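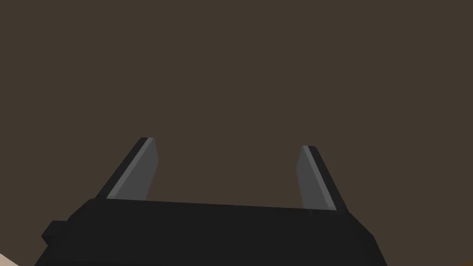 3 min read

Notebook, sim group, August

Entry 13. Wrist view and open position

Goal for today was small: get the wrist view working in the simulator, and decide what "open" means for the fingers before we write any more of the pick routine. The course report wants one page on the end effector and we still have half a page.

Wrist view is up. The gripper comes in along the bottom with both fingers spread, brown everywhere behind them. I left the render on flat shading with no shadows. It looks plain but it loads fast on the lab machines, and for checking finger angles I don't need more.

The first hour went to the model file. Uvine exports the housing and the fingers as one mesh if you forget to break the group, and I forgot. The fingers then do not move at all and the simulator gives no error. If you see this, check the mesh list first. It should show 7 parts. Mine showed 1. After splitting them again the joints answered normally.

Next problem was the mount offset. The camera was placed from the old drawing (before we changed to the Venter wrist plate) and it sat too far back, so the housing covered most of the view. Moved it forward along the tool axis in small steps until both tips were well inside. The new value is in the config with a comment. Please do not round it.

The housing rim still runs a little uphill to the right and the right fingertip comes out lower than the left. I think it is camera roll and not the fingers, as both joints report the same angle. Not fixed yet. It matters for later, because we want to use the midpoint between the tips as the aim point, and with roll in the view the midpoint is shifted.

Open position. We had two numbers going around, one in the Zunell controller settings and one in our own script, and they did not agree. The controller counts from fully closed, our script counted from the middle. I changed the script so that both count from closed. Open is now 171 steps. At this value the fingers lean away from each other and the tips are clearly farther apart than the bases. I like this for approach, but it means the finger faces are not parallel when they first meet a wide part. We should test if a wide block gets pushed upward by the slope. In the simulator we can change the friction and see, in the real one not so easily.

Ran open and close in a loop, 13 cycles, nothing in between the fingers. Position at the end of each cycle was the same to the step. This says only that the simulator repeats itself, but I wanted a clean log before adding a part.

Color note: the inner faces of the fingers are a medium gray, and they separate well from the brown. The outer edges are nearly as dark as the housing. The threshold script finds the inner faces without trouble and loses the outer edges most of the time. For now I use only the inner faces. If somebody wants to give the outer edges a lighter material in the model, fine with me, but then do it in the shared file and write it here.

For the Flustham round the rules say the gripper must start open and must be fully inside the start box. I measured the open width in the model against the box and we have 2 mm left on each side. That is tight. With 7 steps less we get a bit more room and I don't think the approach suffers. Leave it at 171 until we have tried the block, then decide.

To do
— camera roll: compare the wrist frame with the tool frame, correct in config
— wide block test, low friction and high friction
— same loop with a part between the fingers
— check mount offset against the real wrist plate, I used the drawing only
— half page for the report (the two step counts should go in, it cost us a week)

Logs are in the shared folder under entry 13. The old script is kept with "middle" in the name, do not run it with the new controller settings, it will drive the fingers into the stop.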